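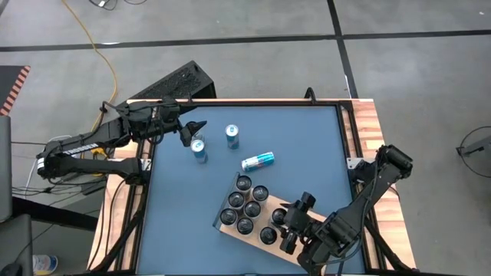 How long can I keep unopened cans of soft drink in a garage that gets cold in winter?

Unopened cans keep well in a cold garage as long as the liquid does not freeze. Regular soda is fine for some months after the date on the bottom, diet soda tastes flat or strange sooner. If your garage goes below freezing for more than one night, bring the cans into the house.

Asked by Bereket Zeleke, 23 November 2022
Viewed 1,077 times

Details of the question:

Hello to all. I moved to Rirnon in the summer and this is my first winter in a place with real frost. In my old country we never had to think about this. My kitchen is very small, so I put the drinks in the garage, on a shelf against the outside wall. The garage is not heated and it is not connected with the house. I have 18 cans of cola, 4 cans of diet lemon soda and some energy drinks from my brother, who doesn't drink them anymore.

My neighbor told me that he lost a whole case last winter because the cans opened by themselves in the night and everything was sticky until spring. Is it true that it happens so easily? And if a can was frozen and then it melts again, is it safe to drink? I also would like to know if the date on the can is serious or only a suggestion. Thank you for your patience with my English.

3 answers

Answer from Masico_Home (marked as best)

I worked for several years in the storage room of a small grocery, so I can tell you what we did there.

First, the freezing. Water gets bigger when it becomes ice, and a full can has almost no free space inside. Regular soda has a lot of sugar, so it freezes a few degrees below the freezing point of water. Diet soda has no sugar and it freezes earlier, so your lemon cans are the first ones in danger. One night of light frost usually makes no damage, because a garage loses its heat slowly. Three or four cold nights one after the other is a different matter.

Second, the place. The outside wall is the coldest part of the garage. Move the shelf to another wall, or put the cans in a picnic cooler with the lid closed. A cooler keeps the cold out in the same way it keeps it in. Don't put them straight on the concrete floor. The floor is often damp, and the bottom of the can can get rust spots or small holes, even when it is aluminum, if there is road salt from the car.

Third, the frozen can. Look at the top and the bottom. If they are round and pushed out, but nothing leaks, let the can melt slowly in the refrigerator, standing in a bowl. Don't shake it and don't put it in hot water. Open it over the sink. If the can has no leak, the drink is safe, but it will probably have less gas. If there is a leak or a crack, even a very thin one, throw it away.

About the date: for soda it is mostly about taste. I would drink regular cola several months after it. For diet I wouldn't wait so long, the sweetener becomes weak and the taste is a little like metal. With energy drinks I have less experience, we sold them too fast.

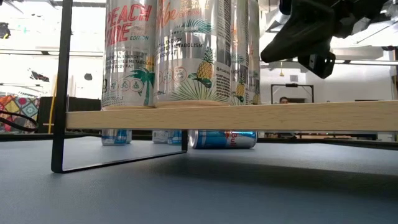
Energy drinks in tall cans, one labelled Peach Vibe.

Answer from semaan994

just put everything under the bed like normal people. I have cans there since I moved to Maledon and zero problems

Answer from Oldgarden

I agree with the first answer, only I want to add something about summer, as the question will come again in a few months. Heat is also bad for cans. My garage becomes very hot in the afternoon and I had two cans of tonic that swelled up there, and one of them made a big noise when I opened it. So if you buy a cooler for the winter, keep it in use, but put it in the shade side.

Also buy a cheap thermometer, the kind which remembers the lowest temperature of the night. You hang it by the shelf and look at it in the morning. After one week you will know your garage much better than we can know it from here.

Comment from Bereket Zeleke:

Thank you very much to everybody. I moved the diet cans into the house this evening and the rest is now in a cooler by the inside wall. Under my bed there is already the suitcase, so that is not possible. I will look for the thermometer.

Comment from Masico_Home:

Good. Check the cooler after the first strong frost, and put some old newspaper on the bottom in case one leaks.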